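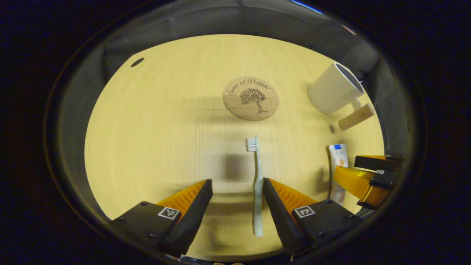
The small-objects table at the Didon open day, with the toothbrush between the fingers.

I went to the Didon open day on 29 Jul 2026 with my colleague Lilibeth Aquino. We both teach in a vocational school and we wanted to see the hand-held gripper they call Ella before asking our director for money. This is my review of the visit and of the tool, as far as one morning permits.

The demonstration was given by Jomar Sison. He works at a table with things from the bathroom and the kitchen: a mint-green toothbrush, a tube of toothpaste, a white mug, a cork coaster with a tree on it and the words "Sense of Delight". He says the toothbrush is the best teacher, and I agree with him after trying it. The handle is thin and lies flat, so you must come down straight and close slowly. My first two tries were bad. On the third I lifted it and put it beside the mug.

What I liked: the fingers are black wedge-shaped pads with orange ribbed parts behind them, and the black and white markers are easy to see from above, also for students standing at the side. My wrist was not tired after 20 minutes. Mr. Sison answered every question with patience, even my long one about how the recordings are later used to train an arm.

What I liked less: the grip is made for a bigger hand than mine. Lilibeth has smaller hands than me and she had to use both. The printed guide we received has only 9 pages and does not explain how to replace a pad. I asked for a better one and Noel Manalastas from the office promised to send it by e-mail. I am still waiting.

The price for one is 1,477 dollars, and 3,751 for the school set with the software and a year of support. For us the set is too expensive this year. They told me there will be a new price list in March.

I give four stars for the visit and three and a half for Ella. If you go, arrive early, because the group after ours was double the size and people got very short turns. Parking is behind the building and it is free.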